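Cell Technician, Robot Weighing Station (part-time, 22 hours per week)
Siddiqui Automation, Pendon site

Siddiqui is hiring a technician to set up and maintain a single-arm cell. The arm is a multi-jointed unit on an aluminum base plate, fitted with a three-finger gripper on a flange adapter. It picks up a test block and places it on a digital scale. You will report to Farah Sopacua.
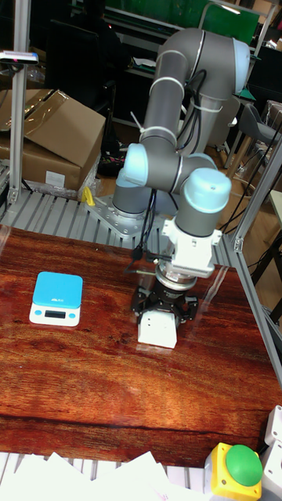
Iqra Tarar calls the cable check the part of the job that new starters underestimate: "Put the ties too tight and the wrist pulls on the harness at full reach. I redo them every 300 hours and I still find one I don't like."

Regular duties
- Check base plate bolts and flange screws for torque at the start of each shift.
- Inspect cable loops and ties along the links. Replace worn ties.
- Re-teach the pick and place points after any change to the gripper or adapter.
- Test the emergency stop and log the result in Grumix.
- Verify the scale against a 200 g reference weight before each run.

The approach to the scale is taught from the side, with the block held upright in the fingers. Placement drift is corrected at the tool frame, and the technician signs off each correction.

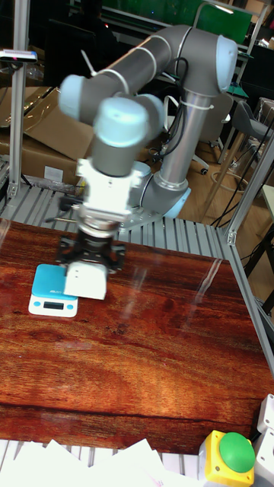

Requirements
- Two years of hands-on work with robot arms or similar motion equipment.
- Able to read wiring diagrams and trace an intermittent fault.
- Working knowledge of tool center point calibration.
- Experience with Drovurum controllers is useful but not required.

Pay and terms
$26 per hour. Fixed term to the end of December, with possible extension. Day shift only.

To apply, send a resume and a short account of one fault you traced and repaired to Farah Sopacua at the Pendon office. Applications close 2024-02-24.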